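The price of doing nothing

A remote lodge promises silence, local food and a chance to switch off. Our writer went looking for the catch.

The brochure for Weltlow uses the word "immersive" on its first page, and I nearly put it down there. I have been immersed by hotels before. Usually it means a bowl of floating petals and a man with a guitar at breakfast.

But friends kept bringing the place up, in the slightly glazed tone people use for a new diet, so in February I drove the last unsealed stretch to the coast and handed over my keys. They do take your keys. The car is parked behind a row of gums, out of sight of the cabins, and you are asked to leave your phone in a calico bag at the front desk. I kept mine in my sock.

Weltlow is run by Nostora, a small company that started with a single guesthouse and now has six properties, each of them described as one of a kind. Its founder, Sølve Nygård, came out from Norway for a winter and stayed. He met me on the verandah with a jug of lemon myrtle tea and a ready answer to most things.

"People think luxury is more," he said. "We take things away."

I asked whether the rate had been taken away too. A cabin in high season is $1416 a night, meals included, drinks not. He laughed and topped up my tea.

What the money buys

The cabins are handsome, I'll give them that. Mine had a deep bath, a good mattress and a window facing the water. It also had no kettle. If you want a cup of tea at six in the morning you walk 400 metres along a sandy track to the main lodge, in a robe, passing other people in robes who will not meet your eye. The brochure calls this track the Morning Path.

The silence is real until the generator starts. It runs before dinner and is housed, I was told, in an acoustic shed. I could hear it from the bath.

Dinner was the best part by some distance. Eduardo Sarmiento cooks over coals in an open kitchen and doesn't give speeches about it. He sent out snapper with fennel, then a plate of roast pumpkin that I would have eaten twice. The menu says everything is grown or caught nearby. I asked him about the lemons.

"The lemons are from the market," he said. "The olive oil as well. And the flour. You can't grow flour here."

It would cost Nostora nothing to print that.

The view from town

Josomton, the nearest town, has a bakery, a pub and a boat ramp. Resorts like to say they support places like this one. Rosário Pacheco owns the bakery and used to supply the lodge with bread until it put in its own oven.

"I don't hold it against them," she said. "But the guests don't come in here, do they? They haven't got their cars."

She had a point, and I hadn't thought of it until I stood there. Everything about the Weltlow stay, from the keys to the included meals, is arranged so that guests never need to leave. Nygård says 2000 people stayed with the company last year. I met one person in Josomton who could recall serving any of them, and he was the publican, Bienvenido Pascual, who remembered a couple walking in along the beach at low tide asking for chips.

There is a shuttle. It goes to the airport.

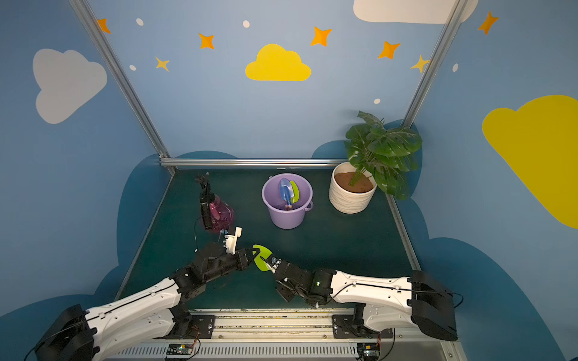

Where else to look

A little further round the bay is Morris, a plain timber guesthouse that has been taking bookings by telephone for longer than Nostora has existed. Jayson Marquez bought it from his aunt and has changed very little apart from the showers. The rooms have kettles. The walls are thin, the towels are thinner, and on my second night someone in the next room snored with real commitment.

You can see the same water from the front step. You can walk to the bakery. Breakfast is toast, eggs and whatever fruit Marquez has too much of, and he'll lend you a rod if you bring it back rinsed.

I don't want to oversell it. Morris is a bit shabby, the mattress sagged, and anyone after a massage will be disappointed. Plenty of readers would be happier at Weltlow, and if somebody else were paying I might be among them, mostly for the pumpkin.

Still, when I got my keys back the young man at the desk asked whether I felt lighter. I told him I did, and went to find out what the drinks had come to.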